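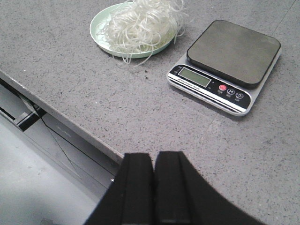
Kadir Uysal wrote back before the last newsletter had even gone out to everyone: stop telling people "a handful of noodles," his handful feeds two and his mother's feeds a family of six plus the neighbors. Fair. He wants grams. So this month is grams.

Weighing noodles, then. Quick version, as I have the Braderico order to finish tonight and the page has to go up before that.

Thin white noodles are a pain to measure. They come tangled, they spring out of whatever you put them on, and a measuring cup is no use at all. Half a cup of what – air mostly. The scale is the only way I've gotten the same bowl of soup twice in a row.

What I do now. Scale flat on the counter, away from the stove. Turn it on, wait for the zero. Plate on. Press the zero button again so the plate drops out of it. Then noodles, pulled off in small clumps, until the number is right. Strays over the rim, push them back in before you read it. A strand touching the counter takes some of the weight off and you end up with more than you meant. Not by much. But Kadir asked.

Amounts. For the cold salad from the March issue, 212 grams of dry noodles for the whole bowl, which fed all of us at Hatis with a little left over. For the broth, less, 121 grams, they swell and drink up everything if you leave them sitting. If you're buying a 500 gram bag that's two salads and a bit of crumbs at the bottom. Keep the crumbs, they go in spring rolls.

Dry weight, always. I forgot to say that last time and got nine emails. Soaked noodles carry a lot of water and how much depends on how long you walked away from them, so a number for soaked noodles doesn't mean anything in somebody elses kitchen. Weigh first, then soak.

Soaking – a big bowl, warm water, not boiling. Start checking early. They should bend without snapping and still have a little chew. Drain, rinse cold, shake hard. Scissors straight into the colander, three or four snips, otherwise you're serving one noodle four feet long to one person.
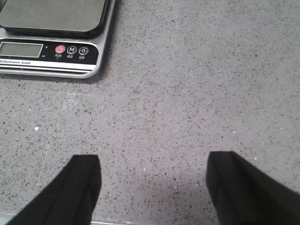
Red for power, M in the middle, zero on the right.

Couple of things on buttons, as the Cirbridge group asked. The zero one is the one you'll use most. On a lot of scales M changes the units, so if your noodles suddenly weigh seven of something, press it until you're back in grams. And plenty of kitchen scales shut themselves off when you stand there too long reading the recipe. Then the plate comes back into the number when you switch it on again. Write down what your plate weighs on a bit of tape and stick it on the bottom. Saved me twice last week.

If the number wanders, try new batteries first. Then check under the feet, mine had a grain of rice stuck there for I don't know how long.

Wipe the top with a damp cloth and dry it. Don't run it under the tap. I know someone at Breathnach who did, and then did it agian with the replacement.

Dressing for the salad is the same as before, lime, fish sauce, sugar, one chili, and please taste it before it goes on. I've stopped giving spoons for the lime. Limes vary too much. If yours are dry use two.

Next issue is rice paper, and after that a break until August. If you have a noodle weight that works for your own soup, send it in with how many people it fed and I'll put the list together. Dry weights only!

May 17, 2020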